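5.3 Recording demonstrations by remote control

Follow this section once both Trilell arms have been mounted and homed (Section 4) and the Morsy hand controllers are paired. If the status bar in Rudulora shows anything other than Ready, go back to 5.1.

A demonstration is one complete run of a task, from the start pose to the end pose, driven by the operator. The system stores joint positions, gripper opening and camera video together. You need at least 82 accepted demonstrations before the Train button becomes available. For tasks with several different controls we recommend 200.

Before you start

Set the task board between the two arm bases with its controls facing up. Both grippers must be able to reach the full length of the board without either arm going past its soft limit. Check this with the arms in Free Drive, by hand, before you connect the controllers.

CAUTION: In Free Drive the arms hold their own weight but not yours. Do not lean on them, and keep your fingers out of the gripper jaws.

To record a demonstration

1. In Rudulora, open Tasks and choose New. Type a short name for the task. The name cannot be changed after the first recording is saved.

2. Press Home on the left controller and wait for both arms to stop.

3. Set the board to its start state. Put the switches, sliders and knob where the task sheet says they should be, and seat every plug fully.

4. Pick up both controllers and hold them level. Squeeze and hold the two grip triggers. The arms will not follow your hands until both triggers are held.

5. Press Record. You will hear one beep.

6. Carry out the task. Move at a steady pace, about half the speed you would use with your own hands. Pause for a moment before each contact.

7. When the task is finished, move both grippers clear of the board and press Record again. You will hear two beeps.

8. Choose Accept or Discard. Discard any run in which a gripper slipped, a wire was caught or you had to try the same step more than twice.

9. Return the board to its start state and repeat from step 2.

Note: Letting go of either trigger pauses the arms but does not stop the recording. If you pause for more than 13 seconds the run is closed and marked Incomplete.

Working with the different controls

Push buttons – Come straight down with the gripper closed. Pressing at an angle tends to slide off the dome.

Sliders – Grip the knob lightly from both sides and move the arm along the track. Do not push with one finger only.

Toggle switches – Use the closed tip against the side of the lever. Stop as soon as it flips.

Rotary knob – Grip across the narrow part and turn from the wrist. If the wrist reaches its limit, open, turn back and grip again.

Plugs – Hold the plug body, never the wire. Lift straight up until it is free of the socket – the wires are thin and will not stand being pulled sideways. 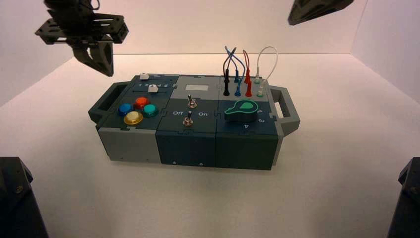 Figure 5-4. Task board between the arms, with buttons and sliders on the left, toggle switches in the middle, plugs and rotary knob on the right.

Varying the start position

If the board is always in the same place, the trained task will only work in that place. After every few accepted runs, shift the board slightly or turn it a few degrees. Use the handles at the ends to move it, and release the triggers first.

CAUTION: Never reach into the work area while the triggers are held, even if the arms are still.

Storage

The Fluken base unit holds up to 2,220 demonstrations. When the storage bar turns orange, export finished tasks to an external drive (Section 7.2). Discarded runs stay in the Trash folder and count toward the total until you empty it.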